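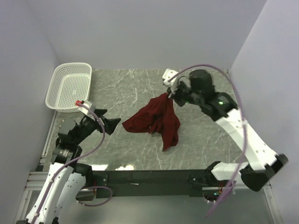 Notes from the spring meeting of the moth group

I said I'd write these up while I could still read my own handwriting, so please forgive the gaps (I was also on tea duty for part of it). We started at half past ten on Sunday, once the key to the side door had been found.

Last time's notes

Agreed with one correction. I had put the trapping night at Drultent under the wrong month – it was April, as several of you told me very firmly!

Records

Danish Rana took us through last year's list. We sent in 2,138 records, well up on the year before, and 409 of those came from garden traps, which I thought was lovely to hear as I only ever run mine on the patio. Danish would like everyone to put a grid reference on every sheet, even if it's the same garden every week. There was a fair bit of grumbling about the new spreadsheet and he has promised to bring back the old column order.

Four pug records are still waiting on a second opinion. If you have the specimens, please hang on to them and don't post them anywhere yet.

Drultent Wood

We can go in again this year, but the estate wants us parked by the lower gate and off the ride by one in the morning. Two generators were offered. Mine is the noisy one, so we'll take the other. I asked whether we could try sugaring along the western edge as well, and that's on for the second visit. I'll make the mixture – last year's went everywhere in the car, so lids this time.

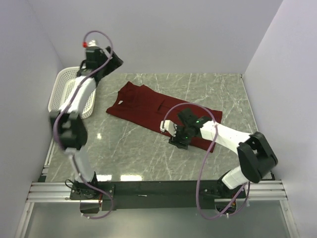 Dark red fabric on the grey worktop

The identification guide

We had quite a long talk over this one. Plivimar have quoted for printing 2,000 copies, and half the room thought that was far too many and the other half thought we'd regret doing fewer. I was in the second half, for what it's worth. In the end we asked for a fresh price on a smaller run, with the caterpillar plates kept in colour. Orakzai has offered to read the text again for mistakes in the Latin names, and I've handed over my marked-up copy.

Beginners' evening at Brustska

Going ahead, start time eight o'clock, with the first trap switched on at dusk. We need more pots, and a few people willing to stand by the sheet and answer questions. I've put myself down. Children are welcome with a grown-up. Hand lenses to be borrowed from the cupboard and signed for, please, as two are still out from last summer.

Any other business

A question about clothes moths, again. I said I'd put a short piece on the website.

Actions

Danish: spreadsheet columns, and a reminder about grid references
Orakzai: names in the guide
Me: new price from Plivimar, sugar mixture, clothes moth piece

We finished just before one. Next meeting once the Drultent dates are settled.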